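**Clinach ballot question: the 2 week comment period**

**plainspoken_pat**
OK, I read the entire Clinach charter amendment last night (all of it, with the footnotes!) and I'm more fired up than I've been over a local race in years. Question 2 would make the council post every amendment 2 weeks before a vote. My party has been dragging its feet on this one and so has the other one, and I'd love to see both of them lose.

**TapleyRoadDem**
I want to like it. But the same folks pushing it were fine with the Tapley rezoning going through in one evening when their side had the majority. Where was the love of open government then?

**plainspoken_pat**
Fair hit! I complained about Tapley too, for what it's worth. A good rule is still good when hypocrites vote for it.

**gopher_ridge**
Two weeks is too long. If a water main goes, are we waiting on comments?

**plainspoken_pat**
Section 6 covers emergencies. Five votes and they can skip the wait.

**gopher_ridge**
Then they'll call everything an emergency. Watch.

**TapleyRoadDem**
^ This is my worry as well. Our side would do it, your side would do it.

**mildly_partisan**
Did anyone else get the Bokex mailer? It says the petition had some 4,000 signatures and then calls it a "fringe effort." In a town this size! I laughed out loud at the mailbox.

**plainspoken_pat**
Got it, read it twice, loved how mad it made me. I've been writing my letter to the paper ever since and it's way too long. 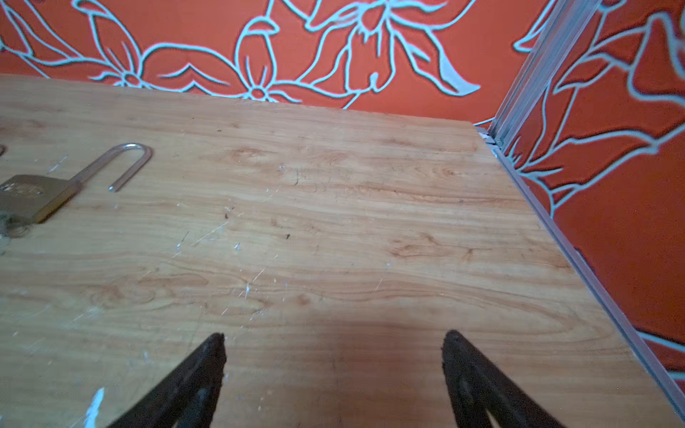

I'm cutting the whole part on Irent and its parking contract, which is a separate fight, and keeping the bit on Section 6. If gopher_ridge has better wording for "emergency," please post it, I'd happily put it in!

**gopher_ridge**
"Immediate danger to life or property." Still voting no.

**plainspoken_pat**
Stealing it. Thank you!

**mildly_partisan**
Forum's at 7 in March, right? I'll save seats, you two can sit on opposite ends.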